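Gerosora Contest Bag, Model 20

The Gerosora Contest Bag is supplied to boxing clubs for heavy punch training. The outer shell is stitched leather and the filling is packed by hand at the Galli works. Overall length is 1550 mm, and the hanging chains are included. 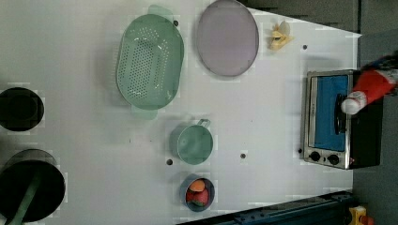 Ceiling brackets are sold separately under the Zekthorpe name. Clubs ordering 2 or more bags qualify for free delivery. Orders received by noon on Saturday are processed the same day.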